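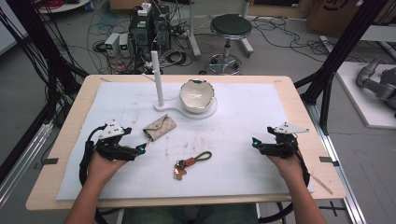
Gianni Grasso 留言问，第一封信寄出去快一个月了还没有回音，是不是对方不喜欢他，要不要再补一封道个歉。

不用道歉！真的不用。我把这条放在最前面，因为每一轮 Stulis 通信开始以后，信箱里最多的就是这种心慌慌的问题。慢信嘛，信可能还在路上，可能躺在人家楼下的信报箱里，也可能对方已经读了三遍，正发愁怎么回才配得上你那四页纸。我自己等过最久的一封回信等了一个冬天，拆开来第一句是“对不起我搬家了”，后面写了整整两页新家楼下的馄饨摊。

下面是大家常问的，我按想到的顺序写，有点乱，慢慢看吧。这一版是2025年2月15日改的，之前存过旧版的朋友麻烦以这版为准，尤其是地址那一段，改得比较多。

Stulis 到底是什么？

就是一个互相写纸信的小圈子。你报名，我给你配一位笔友，你们写信，贴邮票，扔进邮筒，然后等。没有应用程序，没有积分，也没有打卡（有人建议过打卡，我想了一晚上，还是觉得打卡会把人逼疯）。圈子最早只有我和几个爱买信纸又用不完的朋友，后来朋友带朋友，这一轮一共76个人。名字是随手起的，念着顺口，没有什么含义，每次有人问我都有点心虚。

要交钱吗？

不收。邮票、信封、信纸都是自己买，配对是我来做。以前有人往信封里夹钱给我说当辛苦费，我给退回去了，邮票钱倒搭了一份，所以求求大家别夹了。想谢我的话，寄张你们那儿的风景明信片就很好，我冰箱门上还有位置。

我字很丑，能参加吗？

能，来，快来。我的字也丑，写快了自己都认不得，“明天”写得像“月大”。字丑最要紧的是把行距拉开，别密密麻麻挤一团，对方读起来就轻松很多。笔也别挑太粗的，粗笔遇上笔画多的字会糊成一个黑疙瘩。要是你实在过不去心里那道坎，打字打印出来也行，落款那里手写个名字就好。

Sarmīte Strazds 的第一封信就是打印的，她嫌自己中文写得歪歪扭扭。到第三封就改成手写了，歪是歪，可是她笔友跟我讲，拿到那封的时候特别高兴，压在桌子玻璃底下，谁来都要给人看一眼。

第一封信写什么？

这个问题能难倒一大片人。我的办法是不要从“你好，我叫某某，今年几岁，爱好是”写起，写着写着就成简历了。你就从手边的事情写起，今天早上吃了什么，窗户外面在吵什么，最近买错了什么东西。我有一次开头写的是我买了一袋盐以为是糖，煮了一锅没法喝的绿豆汤，对方回信回得飞快，说她家也出过这种事，不过是碱面。

篇幅上我建议第一封在800字左右，再长对方会有压力，太短呢，又像便条。后面熟了就随意，有人写十几页，也有人每次就写半张纸，配一片压干的银杏叶，照样通得好好的。

还有，问问题，但别一口气问一大串。一封信里问两个就够，留点给下一封。

信纸和信封有什么讲究？

讲究可以很多，也可以没有。我用得最顺手的是一种叫 Amato 的信纸，朋友送的，纸面偏涩，钢笔写上去不怎么洇。可惜用完以后我没再找到，现在基本是文具店里碰上什么买什么。选纸的时候拿自己常写的那支笔在角上划一下，看看背面透不透，透得厉害就只写一面。

信封请尽量选规规矩矩的长方形标准信封。异形的、带蕾丝边的、用蜡封鼓起一大坨的，好看是好看，进了分拣容易卡，到对方手里常常是破的。蜡封我也爱玩，后来学乖了，把蜡封在里面那层小信封上，外头再套一个素的，收信的人拆两次，还多一份开心！

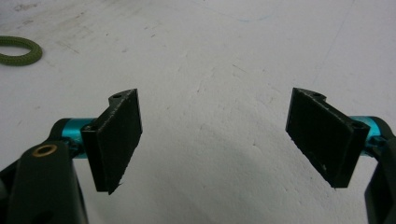 至于往信封里塞东西，薄的、平的、不怕压的都可以：书签、邮票、茶包（茶包要注意，寄国外的别塞，植物类的东西过海关很麻烦，干花干叶子也一样）、车票、电影票根、自己画的小画。不要塞硬币，不要塞钥匙扣，不要塞糖。糖这个我特别要说，夏天有人塞了一颗太妃糖，等信到了，三页信纸粘成一块砖头，对方拿蒸汽熏了半天才揭开最外面那页。

寄之前自己在家称一下重量，超重了要补邮资，不补的话可能退回来，一来一回好多天就没了。没有小秤的话，去邮局柜台寄最稳妥，我自己懒，多半也是直接去柜台，顺便看看有没有新邮票。

地址会不会泄露？

这是我改得最多的一段，请看仔细一点。你的地址只有我和你的笔友知道，我抄在一个本子上，配完对我会给双方各写一封信告知，不在网上发。你要是不想用家里地址，可以用单位收发室、学校传达室，或者租一个邮政信箱。用单位地址的朋友请务必写上部门，不然信就在前台的筐里过年了。

收到笔友的信想晒出来，可以，先问人家一声，地址邮编遮严实，信的正文没得到同意就不要拍。这条我比较凶，违反过一次我会提醒，再有一次下一轮就不配了。

怎么配对？能指定吗？

手工配，我坐在地板上把报名表摊开，一张一张挪。主要看三样：愿不愿意写国际信，能接受多久来一封，有没有特别想聊或者特别不想聊的话题。年龄我只看是不是成年，别的不管，差三十岁的笔友我配过好几对，有一对现在还约着一起腌萝卜，当然是各在各家腌，写信对进度。

指定具体的人不行，指定“想要一个也养猫的”可以，我尽力。配错了我也认。上一轮就有个乌龙，我们这儿有两位 Gianni，一位是 Gianni Grasso，一位是 Gianni Valentini，我抄地址抄串了行，结果两个人的笔友互换了。等我发现，他们已经聊开了，一边在讲钓鱼，一边在讲怎么修老缝纫机，谁都不肯换回来。行吧，那就这么着。从那以后我抄地址都拿尺子压着行抄。

两个人离得远要紧吗？

不要紧，就是慢一点。Jörg Reinholz 给自己和笔友量过距离，是3466公里，他把这个数字写在每封信的右上角，当作抬头，挺可爱的。距离远的通常要多预备些耐心，信走多久谁也说不准，逢年过节更没谱，二月里寄的信我一般都默认它要多歇几天。

我会请远距离的朋友给信编号，第一封写个“一”，第二封写个“二”，写在信纸角落就行。这样万一后寄的先到，对方知道中间还缺一封，不会读得一头雾水。近的也可以编，反正不费事。

信丢了怎么办？

先等。等够两个月还没到，跟我说一声，我去问问对方寄没寄、哪天寄的。平信没法查，丢了就是丢了，这话不好听可是没办法。特别舍不得丢的，请寄挂号。我的习惯是写完之后自己拿手机拍一份留底，真丢了还可以照着重抄，抄的时候往往会改掉几句傻话，也算有点补偿。

Virgilio Yap 丢过一封，隔了好久又自己冒出来了，信封上盖了好几个别处的邮戳，比他本人去过的地方都多。他笔友把那个信封裱起来了。

有没有必须多久回一封的规定？

没有硬性规定。报名表上你填的是“一个月一封”，那就大致照着来，晚几天不用解释。要是忽然很忙，考试啊、生孩子啊、换工作啊，寄张明信片说一句“最近忙，忙完再写”，对方心就定了。怕的是一声不吭就没了，等的人会胡思乱想，像开头那位一样，连道歉信都打好草稿了。

想退出也请直说。告诉我也行，我来跟对方讲，不丢人的，我会尽快给落单的那位补一位新笔友。

能不能用外语写？

能，两边说好就行。有人专门拿这个练外语，一段中文一段外文夹着写，对方回信时用铅笔在旁边轻轻改两处，多了也不改，改多了像批作业。报名表上有一栏填语言，你会一点点也可以填，后面写个“一点点”我就懂了。

小朋友能参加吗？

目前只收成年人。有家长来问过好几次，我很想答应，可是地址啊、内容啊，我一个人真看不过来。带着孩子一起写倒是欢迎的，大人报名，孩子在信尾画个恐龙什么的，提前跟笔友说好就成。

Rokora 小集是什么？

是我们每轮结束以后印的一本薄册子，大家自愿把信里的一小段拿出来，收信写信双方都点头了才收进去，署名可以用外号。去年那本收到的稿子字数加起来多得吓人，我删来删去，最后留了2816个字，正好折成一本口袋里能揣的。有人嫌短，有人说坐公交正好看完。印册子用的封面图是 Drarkia 那边的一间小印刷铺帮忙套的色，蓝色偏了一点，我倒挺喜欢，后来就一直让它偏着。

想要册子的，报名时勾一下，寄一个贴好邮票写好自己地址的回邮信封给我。信封别太小，册子对折之后会鼓，我折过，很丑。

下一轮什么时候报名？

等我把这一轮的回访信都回完。我写字慢，手上还欠着一摞，大家别催，催了我会更想去擦窗户。开放报名的时候会在这个页面最上面写一行大字，报名表自己抄在纸上寄来就行，格式往下翻有。

还有别的问题，可以在页面底下留言，也可以写信来问。写信来的我一定用信回，就是慢。上次有位朋友写信问我推荐什么胶水，等我回到的时候他早把信封都粘好寄光了。顺便在这里也答一下：固体胶，薄薄涂一层，边角多按一会儿。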